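Robots at Work: What Changes When a Machine Joins the Team?

Reading level: ages 9 to 12

A robot is a machine that can sense something, follow instructions and move. Automation means giving a machine a job that a person used to do by hand. The two words are often used together, but they are different. A dishwasher is automation. Most people would not call it a robot.

This page looks at one workplace, a furniture shop called Salgado in the town of Viltside. The shop makes small tables, stools and shelves. It has 15 workers and 2 robot arms.

What did people do before?

Every table part had to be picked up, turned over, checked, sanded and stacked. A stool has few parts, but a shelf unit has many. In one month the shop handled 1,466 parts, and each one was lifted several times. Lifting the same shape again and again can make wrists and shoulders sore. Workers changed places every two hours so that their arms could rest.

What does the robot do now?

The arms lift parts from a stack and place them on the sanding machine. When sanding is finished, they lift the parts off again. The program that controls them is called Drorneo. It tells each arm where to go, how fast to move and how hard to squeeze.

The squeeze matters. Wood can dent. Pine is soft and dents easily, while maple is harder. If the grip is too weak, the part slips. If it is too strong, it leaves a mark that has to be sanded out by hand.
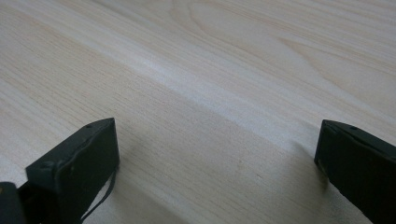

Wood is also different from plastic or metal because no two pieces are the same. The lines in wood are called grain. Grain shows how the tree grew. A board may have straight lines in one place and curved lines in another. Sanding across the grain leaves scratches, so a part has to be placed the right way around before the sander starts.

Who teaches the robot?

Adjoa Quansah used to sand table parts. Her job now is to teach the arms new tasks. When the shop starts making a new shape, she works out where it should be held and in which order the moves should happen. She tests the moves slowly first. The newest shelf needed 119 test runs - most of them on scrap wood.

She had to learn new skills for this, including how to read the Drorneo screens. Her training began in June and was done during work hours.

Did anyone lose a job?

At Salgado, no. Three people changed jobs. Two moved to the finishing room, where oil is rubbed into the wood by hand. At other workplaces automation can mean that fewer workers are needed, and people may have to look for work somewhere else. This is one reason adults disagree about it.

Theophilus Amegashie has worked in the shop for many years. He likes having less to lift. He does not like the noise of the arms, and he misses talking with the person at the next bench - there used to be four people sanding in that corner.

What can't the robot do?

The arms do not decide whether a board is good enough to sell. A person looks for cracks and knots and feels the surface with a fingertip. The arms also stop if a part is not where the program expects it to be. Then a worker has to walk over, find the problem and press the restart button.

Words to know

Automation: using a machine to do a job that a person used to do.
Grain: the pattern of lines in wood.
Gripper: the part of a robot that holds things.
Program: a set of instructions for a machine.

Try it yourself

Put a pencil flat on a table. Pick it up using only two fingers and keep your wrist still. Now do the same with a coin. Write down which was harder and what you changed about your grip.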